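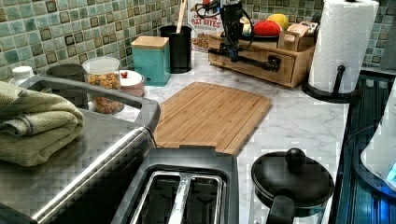 Arm über der Arbeitsplatte, Toaster und Schneidebrett vorn.

Suche im Werkstattblog Los

Kategorie: Heimautomation / Küchenarm / Logbuch

22. April 2025

Stand der Mechanik: Arm hängt, Basis verschraubt. Die obere Halterung ist die zweite Fassung, die erste aus PETG hat sich unter Last verzogen. Jetzt Alu, 65 mm breit, mit Gegenplatte. Marthinus Joubert hat die Platte in Hustport gefräst und gleich zwei Langlöcher mehr gesetzt, damit wir die Neigung noch korrigieren können. Genutzt haben wir davon bisher eins.

Verkabelung: Strom und Daten laufen in getrennten Bündeln und hängen in Schlaufen vom Arm herunter. Die Schlaufen sind zu lang. Die eine kommt der Tüte mit den Oat Bites in die Quere, die andere hängt rechts vor dem Essen auf der Holzkiste. Kürzen will ich noch nicht, weil beim Drehen von Achse 2 die ganze Länge gebraucht wird. Erst mal Klettband am Oberarm probieren, dann messen, was übrig bleibt.

Steuerung: Brukia-Platine mit der alten Firmware. Die neue startet zwar, verliert aber nach dem Homing die Nullage von Achse 3. Fehler ist gemeldet, Antwort steht aus. Bis dahin bleibt die alte drauf, bitte nicht updaten.

Encoder Achse 1 nach dem Homing: 3.621. Der Wert kam bei allen Durchläufen heute gleich heraus, also als Referenz in die Konfigurationsdatei eingetragen. Geschwindigkeitsgrenze auf 2.000 Schritte/s gesetzt. Darüber schwingt der Greifer am Ende der Bewegung nach, und zwar so stark, dass ich neben der Küchenrolle keinen Versuch machen möchte.

Arbeitsbereich: Ziel für die ersten Greifversuche ist das Schneidebrett. Es ist leer und liegt mittig, der Toaster verdeckt allerdings das vordere Ende. Für die Kalibrierung muss er weg, sonst fehlt die vordere Kante als Bezug. Die Rille an der rechten Seite könnte bei der Kantenerkennung stören, notfalls Brett umdrehen. French Press kommt für die Versuche auch von der Platte, Das durchsichtige Gefäß will ich dort nicht haben.

Das gefaltete grüne Handtuch auf dem Edelstahlgerät links wäre ein gutes weiches Testobjekt. Marthinus ist dagegen und will mit festen Teilen anfangen. Machen wir so, zuerst die rosa Dose mit dem roten Knopf am Deckel. Handtuch später.

Kollisionsmodell: Rückwand und Holzkiste sind als Quader drin. Der dunkle Utensilienbehälter fehlt noch, samt Kochlöffelstiel oder was da herausschaut. Den Stiel entweder mit modellieren oder herausnehmen.

Offen:
- Klettband, Schlaufen neu führen
- Backen von Jimine bestellen (die kurzen, ohne Gummi)
- Netzteil von Lorente unter Dauerlast prüfen, Lüfter klang gestern rau
- Not-Aus auf die andere Seite, man greift jetzt über den Arbeitsbereich
- Kamerakalibrierung wiederholen, sobald der Toaster weg ist

Diese Website verwendet Cookies, um Ihnen die bestmögliche Nutzung zu ermöglichen. Einstellungen Alle akzeptieren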